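Equipment planning FAQ – two-arm table-setting stations

Who should read this page?
Anyone putting a tabletop robot station into next year's budget. Send your draft to Fadwa Hegazy before the end of December.

What does a basic station include?
Two arms with hands, wrist sensor modules, cabling, a controller and one folding table. Tableware is ordered separately.

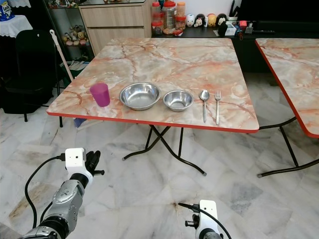
Table-setting task: cup, two bowls, spoon and fork.

Do we have to buy special tableware?
No. Household items are fine, and $300 covers a full set with spares. Put it under consumables.

How much should we set aside for installation?
Budget $2,000 per station. Truneck bills this apart from the hardware, so it needs its own line.

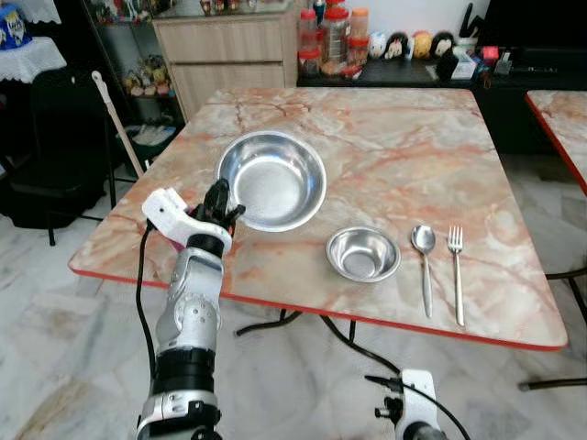
Floor space is the item most often left out of a request. Measure the room with its furniture in place – cabinets and chairs count. Cables need room too, and where they loop across the floor under the table, as they do at this station, add cable covers to the order. A second table alongside also takes up width.

What is the lead time?
Allow 9 weeks from purchase order to delivery. Malabanan handles customs paperwork for overseas sites.

Should we order spare fingers?
Yes, two sets per station. Hazem Zerouali keeps the current part numbers.

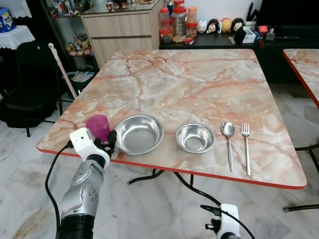 Photo: Védís Frandsen / Brorar

Can we start with one arm and add the second later?
You can, but the mount has to be the two-arm version from the start. Say so on the form.

Is the Viseo software license included?
The first year is. Renewals come out of your operating budget.

Who approves the request?
Meriem Kamel, for all sites.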